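# Our reset rules, third rewrite

I finally rewrote the one-page rule sheet for our tabletop arm, and I'm way more excited about it than a person should be. 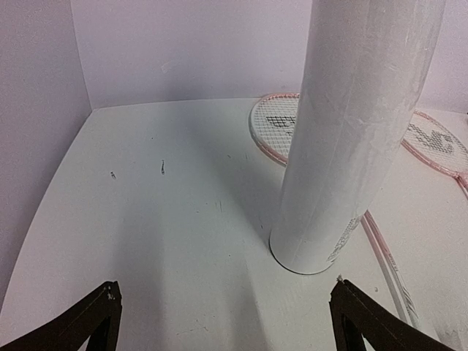
The old sheet ran to 11 rules and I could recite maybe four of them on a good day (Kenta Wada knew them all, but he wrote them). So we sat down over lunch in June and crossed things out until we were left with 3.

First one: hands stay off the table until the arm is parked and whoever is running it says "clear" out loud. A nod doesn't count! Leonora Espiritu fought for that, and she was right.

Second: tall stuff gets a slow approach. If it stands on end and could go over - tubes, bottles, cylinders - cut the speed before you get near it. Long flat things like badminton rackets get their own line, which is to check where the handle ends before you close the fingers on anything nearby. It's so easy to watch the head and forget the shaft.

Third: write down what was on the table *before* the run. We had 49 runs in the Stimora folder with no setup notes at all, and I spent a whole evening guessing. Never again.

I still want something in there about wiping down the tabletop between sessions, but Kenta says that's housekeeping and belongs on the other sheet. We're still arguing about it.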